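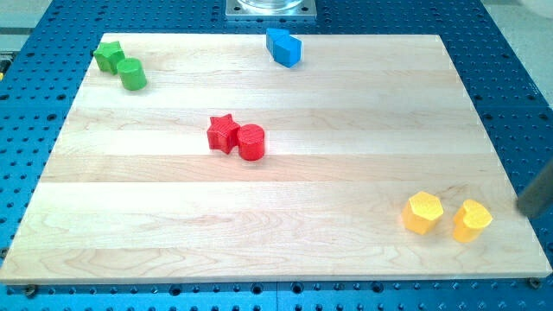
Lacey Whitlock wrote in to say she'd had her maple board for years, never oiled it once, and was it too late now or should she just buy another one. Not too late, Lacey. Most of what we get asked is some version of that so the answers are all on this page now. Updated February 2022.

How often do I oil it?

When it looks dull and feels dry. For a board that's used every day, maybe once a month. One that mostly leans against the wall, a lot less. Flick some water on it. Beads up – leave it. Soaks straight in – oil it.

Brand new board?

Comes from us with 2 coats already on. Give it another after the first week or so of use, then go by the water test.

Which oil?

Food grade mineral oil. Any drugstore has it. We sell the Garkach board oil in the shop, same idea with a little beeswax mixed in, smells nicer. Don't use olive oil or the vegetable oil from the pantry, it goes rancid and you will definately smell it. Walnut oil is OK if nobody in the house has a nut allergy.

How do I put it on?

Clean board, completely dry, leave it overnight if you washed it. Pour on more than you think. Rub with an old T-shirt, do the sides and the ends too, the ends drink the most. Leave it a few hours, wipe off what's left. Still sticky the next day means you didn't wipe enough. Wipe again.

Dishwasher?

No.

Not even once?

No. Hot water plus the drying cycle and the glue joints can open up. We can't fix those under the guarantee. Hand wash, mild soap, rinse, towel dry, stand it on edge so both faces get air.

My board rocks on the counter. Is it ruined?

Probably not. Usually one side got wetter than the other. Lay it with the hump facing up on a flat counter and give it a few days, flip and check. If it's still rocking after that, send us a picture from the side with a ruler against it. Small rocks we can plane out.

It smells like onion

Coarse salt, half a lemon, scrub, rinse, dry. Then oil it, the lemon dries it out.

What about the strips being different colors?

Normal. Maple goes from nearly white to honey in the same tree sometimes. We don't stain anything and we don't sort for color unless you order from the Nikzad line, those are matched by hand and cost more. All of it darkens some with age and oil.

Can I sand out knife marks?

Yes. Medium grit to get rid of the marks, fine grit to finish, always with the grain. Wipe the dust, wet it lightly, let it dry, one more go with the fine paper, then oil like it's new. Light marks I'd leave alone.

Do you resurface boards?

We do. $65 flat for anything up to 13 inches wide, ask for a price on bigger ones. Includes planing, sanding and oil. We'll do other makers' boards as well, Distia and Brikeo ones come in a lot, but not bamboo and not anything with metal in it. Please take the feet off first if they unscrew.

How long does that take?

11 working days once it gets here, usually. The planer is down for service the first part of March so anything arriving then will sit a bit. Sorry.

Raw chicken on wood, is that safe?

Lots of people do it and wash up right away with hot soapy water. We'd say keep a seperate board for raw meat and don't use the same one for salad.

Still stuck?

Email the shop, put the size of your board in the subject line and attach a photo of both sides.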